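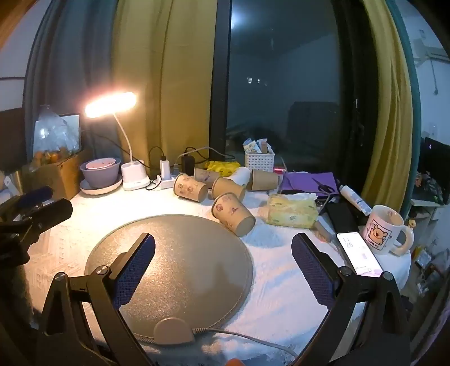

June
By T. Huỳnh

The ferry to Ladutport left at six, and my mother had packed two suitcases for a one-night stay. She was going to look at the house again. It had been empty since her aunt moved inland to Hutcombe.

We sat on the upper deck. She asked what I thought the roof would cost and I said I didn't know. She said the man had quoted 2395 and wanted half before he started.

"Are you going to live there?" I asked.

"I'm going to look at it."

At the landing she carried the heavier case herself. The key was under the step where it had always been. Inside she opened every window, then sat down on the stairs with her coat on and asked me what time the last boat went back. I told her. She took off her coat.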